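Keeping the wrist camera honest

The pick cell at Narnusgate has one arm, one two-finger gripper and one camera bolted behind the fingers. It handles household goods in small batches, and most of its stoppages have had little to do with the arm. They come from the camera: its focus, its exposure, or the bracket that holds it.

Yasmine Bouzid looks after the cell. Her service sheet starts with the bracket, a folded part from Mikuš held by two screws. A gap of a hair between bracket and flange is enough to throw a grasp to one side. She cleans both faces, seats the bracket by hand and tightens the screws in turns. The cable is then clipped with enough slack for a full turn of the wrist, which is checked at low speed.

Focus comes next. The lens is fixed, so its setting is a compromise between the approach, when the item is still some way off, and the last stretch before the fingers close. Bouzid favours the approach. At very short range she accepts blur, provided the software can still find a strong edge or a block of print. Test items are ordinary ones, set out on dark cloth to keep reflections down.

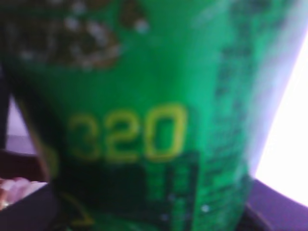
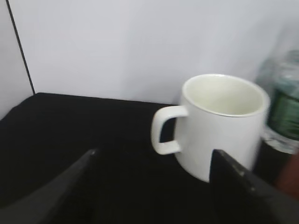
Large print such as the 320 on the green container survives the blur at close range; the small print does not. The plain white mug carries no print at all, and the handle is the feature to look for.

Exposure and the bright side

Glare is dealt with after focus. A pale background will pull automatic exposure down and leave black fingers with no detail, so the cell runs on a fixed value, set with the room lights on and the blinds closed. Bouzid repeats the setting in September, when the sun gets low enough to reach the bench.

The finger pads are changed at the same visit. Old pads come off with a plastic scraper, and the new ones are pressed on and left for 24 hours. The jaw zero must then be taken again. Skipping it gives a grip that reads closed while the pads are still apart – a fault that can pass for a weak motor.

The final check is a run of 194 picks from the Guvo test list. Anything under 94 per cent sends her back to the bracket. Přemysl Kováčik, who wrote the cell's fault log, would like the run made longer. Bouzid would like it split in two, with a camera check between the halves. For now the sheet stays as it is, at 29 lines.

Comments

torque_and_tea: Which thread lock on the bracket screws? Ours creep after a month.

M. Wandless: We gave up on fixed exposure in a room with roof lights. Blinds would have been cheaper.

benchfitter: Agree about the jaw zero. I changed a good motor before I found that one.

Related

Wandwood refits its packing line
Cable slack: how much is enough?
Reading a fault log from the bottom up

Search this site
Enter keyword
Go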